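Chapter 4
Who Does the Wash? Counting Work That Has No Paycheck

Every economics course gets around to the old puzzle of the man who marries his housekeeper. She goes on cooking, cleaning and folding as before, but the wages stop, and national income falls by the amount of her salary. Students tend to find this funny for a minute and then annoying for the rest of the term, and the second reaction is the more useful one.

In Chapter 3 we measured the output of Curnamari, a river town with a cannery, a bus depot and a strong opinion of itself. We added up wages, rents and profits and got a respectable total. We left out every meal cooked at home, every floor swept by the person who had dirtied it, and all of the laundry.

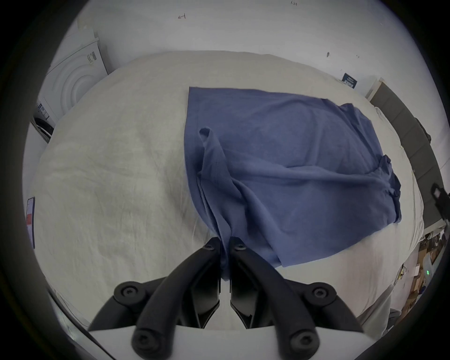 Laundry is a good place to begin, since a market price for it is easy to find. The Nogueira wash house charges by the bag and posts its rates on the door. If a household sends its shirts there, the payment enters the accounts. If the same shirts are washed and folded at home, the accounts record some soap and a little electricity, and the labor vanishes.

The town of Nisden once tried to do better. Its survey office, run by Obadia Obura, gave time diaries to 240 households and asked adults to write down what they did, hour by hour, during one week in January. The diaries came back with 1,426 separate entries for clothing care. A good many read "folding, also watching TV," and the office argued for most of a spring over whether that was work, leisure, or a bit of each. Obura's ruling was that it depended on the program. His staff quietly split the hours in half.

There are two common ways to put a price on those hours. Both are defensible, and they give different answers, so you will want to know which one an author has used before you quote the result.

1. Replacement cost. Ask what it would cost to hire someone to do the job. A surgeon's folding is priced at a laundry worker's wage, however badly the surgeon folds.

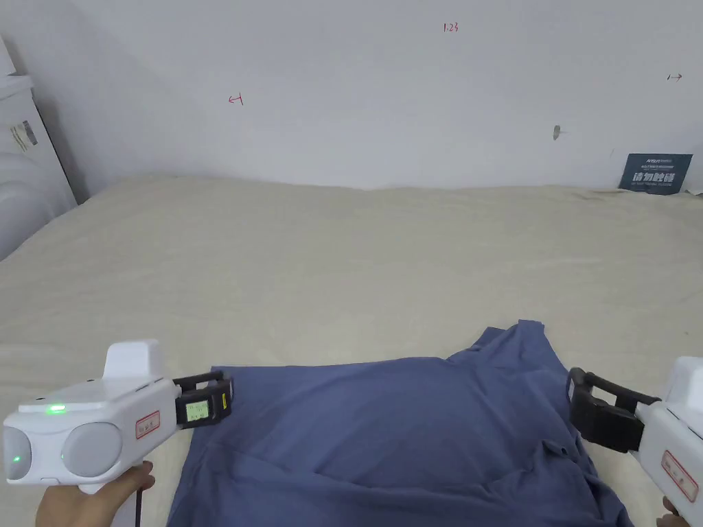
2. Opportunity cost. Ask what the person could have earned in the same time. The surgeon's socks now become very expensive socks, and a retired neighbor's much neater pile is worth next to nothing.

Work through both methods with the Trirnuvham data in Table 4.1 before reading on.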